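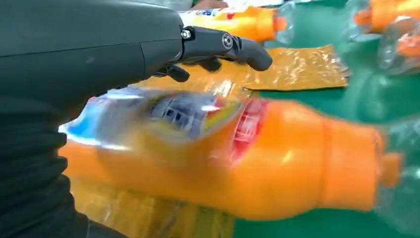
3.2 How households store cooking oil

We had gone into the interviews expecting to talk mostly about price, and we did hear a good deal about price, but what people really wanted to tell us about was the cupboard. Of the 100 households we visited in Neves, 40 kept their everyday oil right beside the stove, where it was easy to reach in the middle of frying, and many of them told us, very kindly and at some length, that their mothers had done the same. The rest used a pantry shelf or a low cabinet, and a few families moved the oil with the seasons, bringing it back to the kitchen in November when the pantry grew too cold and the olive oil turned cloudy.

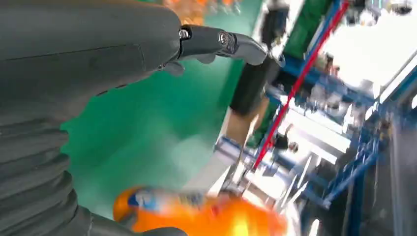 Gintarė Lapiņa

Cloudiness came up so often that we added a question on it halfway through the fieldwork. Most people knew it was harmless, though several had thrown oil away over it in earlier years, and one grandmother in the Hivier district still strained hers through a cloth every winter and was not about to stop on our account. The answers are grouped by storage place in Figure 4.

Figure 4. Reasons given for discarding oil, by storage place (1372 diary entries).

Smell was the leading reason in all three groups, and it was mentioned most by those who kept the oil near the stove. We return to the diaries, and to the gaps in them over the holidays, in Section 4.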